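Keeping Small Parts Stores Honest: An Interview on Inventory Intervals

2 July 2019
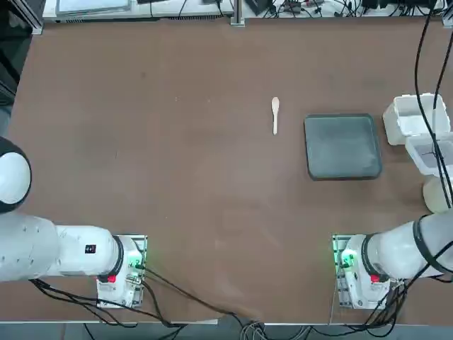
The brown tabletop, with objects set out on its far half.

The stores manager at Vandlow has run the parts room for six years and dislikes the annual count. "You close for 2 days and find errors that are eleven months old," she said. "By then the paperwork is gone."

Her replacement is a rolling count. The room holds 1000 part numbers, of which 200 are classed as fast movers. Those are checked every month, the rest twice a year. A line that is off by more than 6 units is counted again by a second person before the record is changed.

The record itself is kept in Ceria, which she calls adequate. "It stores the number you give it. It does not store why you gave it — we added a column for that."

Most errors, she said, come from returns put back without a slip. The Gumutlow site has the same trouble and will move to the rolling schedule in August.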